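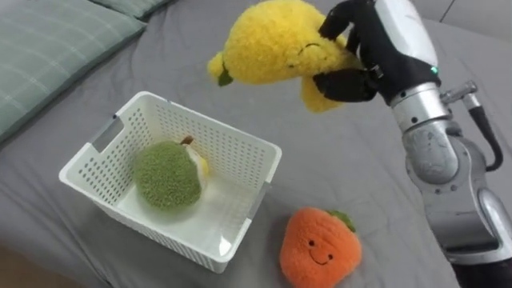

Home & Family

The Great Toy Clear-Out (and why I lost)

By Ineke Mulder

I went into the spare room with a roll of bin bags and a very good mood. The plan was to get through all the soft toys in one morning, keep a shelf's worth, and have the rest in the car by lunch. By lunch I was sitting on the carpet with a rabbit on my knee, reading its washing label, and the bin bags were still on the roll.

My children are 13 and sixteen. They don't play with any of this any more, and when I asked what they wanted to keep, the younger one said "whatever" and the older one said "don't you dare". So that was the family consultation done.

I have a theory that it's all about the faces. Nobody in our house ever got sentimental over a jigsaw. But stitch two little closed eyes and a smile on a piece of fruit and suddenly it has feelings, and you're apologising to it as it goes into a bag! Fruit and vegetables are the worst for this. A bear at least looks like it could manage on its own. We've had a pear, a very smug aubergine and a pea pod with a zip, and I couldn't part with a single one of them.

My friend Ditte Ragnarsson moved house two years ago and got rid of 100 soft toys in one go, so I rang her for advice. She told me to do it in the evening, with the radio on, and not to pick anything up for longer than it takes to decide. "Once you've straightened its ears, you've had it," she said. I'd straightened a lot of ears by then. She also said to start with the ones that came free with something or were won at a fair, and this was the best tip anyone gave me. Out went a whole carrier bag of those, and I felt nothing at all. Well, a small pang over a penguin.

Then there's the question of where they go. Our nearest charity shop in Plandthorpe won't take soft toys without a safety label, and of course I cut every label off when the children were babies because they chewed them. (If you have a baby now, leave the labels on. Or cut them off and keep them in an envelope, if you're that sort of person.) The animal rescue place was happy with the unlabelled ones as long as they had no hard eyes or beads inside, so I spent an evening squeezing tummies at the kitchen table, listening for a rattle.

Washing them was its own adventure. Most went through on a cool wash inside a pillowcase with a knot in the top, and came out looking better than they had in years. The long fluffy ones need brushing while they're still damp, I used an old hairbrush, or they dry in clumps like a wet dog. The musical sheep I did by hand with a flannel, and she still played her tune at me the whole way round, slightly flat.

So, the final count. Two bags to the rescue, one to my cousin's little boy, and a box in the loft marked KEEP in my older one's handwriting, which appeared overnight and is taped shut so thoroughly that I'd need a bread knife to get in. The shelf in the spare room is full as well. I had meant to put a desk in there.

Ditte rang back last night to ask how I'd got on, and I told her it had gone really well. Then she asked what I'd done with the rabbit, and I said I had something in the oven.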